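Support > Grippers > Prelora trial kit > Section 3

Last updated: May

3. Comparing two-finger grippers on the cup and bowl test

You've got the arm bolted down and moving, so now comes the fun part! This section takes you through the small pick test we use at Bridisa whenever a new set of fingers turns up. It needs very little kit, and it shows up differences between grippers far better than a spec sheet does.

Before you start: complete section 2 (mounting and payload), and keep the emergency stop where you can reach it.

3.1 Setting up the cup

1. Clear the table and place a small, light cup within easy reach of the arm. A light cup is best, as it slides when a finger brushes it and you'll see the mistake straight away.
2. Drop one small object inside. Pick a colour that stands out from both the cup and the fingers.
3. In the Ellum controller, set speed to 13 per cent. Slow feels dull for the first few goes, but you'll be glad of it.
4. Jog the gripper over the cup with its fingers pointing straight down, then open them just wide enough to clear the object.
5. Lower in small steps until the fingertips are inside the rim, then stop and look from the side.

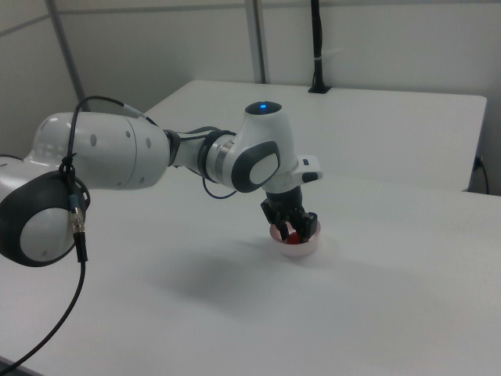 One tester on the Wainwright fingers wrote in to say that step 5 was where most of their trouble began: they had been opening the fingers fully before going in, and the backs of the fingers kept pushing the cup along. Setting a part-open width in the controller cured it, and they asked us to say so more loudly.

Quite right, so we will. CAUTION: do not use the fully open position inside a cup. Save a part-open width for each set of fingers and give it a name you'll recognise later.

6. Close on the object at the lowest grip force, wait about 2 seconds, and lift.
7. If the object slips, raise the force by one step and try again. Write down the first setting that holds.

NOTE: Change one thing at a time. It's terribly tempting to tweak the force and the width together (we've all done it) and then you can't tell which one helped.

3.2 Moving on to the bowl

A low bowl asks something different of a gripper. There's more room at the sides, which is lovely, but a flat object lying on the bottom gives the fingertips very little to get hold of. Thin tips often shine here, even when they did poorly in the cup.

1. Swap the cup for a low-sided bowl and lay a flat object in it.
2. Raise the arm until the fingertips are well clear of the rim.
3. Turn the wrist so that the fingers will close across the narrow side of the object.
4. Save this as your start pose. Every run with every gripper begins from it.
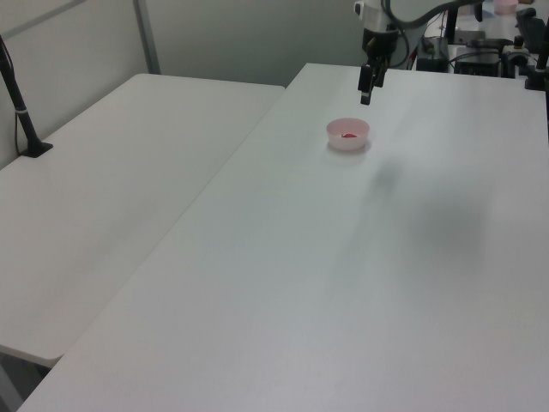
5. Re-teach the lowest point each time you change fingers. Even a small difference in length matters when the tips have to stop just short of the bottom.
6. Do 3 practice picks, then begin your counted runs.

CAUTION: if a fingertip touches the bottom of the bowl, stop and raise the arm before closing. Closing under load can bend thin tips.

3.3 How many runs?

For a quick look, 20 picks per gripper will do. If you're choosing fingers for daily work, leave the arm to build up to 500 and check the pads for wear at the end. Results from the two tests won't always agree, and I find that the most interesting bit of all.

Go to section 4 to copy your saved widths to a second controller.

Contact Bridisa support | © Bridisa | Back to top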